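Finthorpe swap day comes back in June

Good news for anyone with a bare spare room! The Finthorpe furniture swap returns in June, and I stopped in to ask Ifeanyi Ogundipe what's on the list. Chairs, mostly (people can't get enough of chairs), plus pillows, blankets and a couple of side tables. Tables open at 8 and you can bring up to six pieces. I've already got my eye on a white one with wooden legs for my reading corner, and a gray pillow would finish it off nicely.

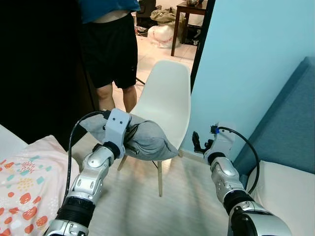

A gray pillow and a white chair with light wooden legs.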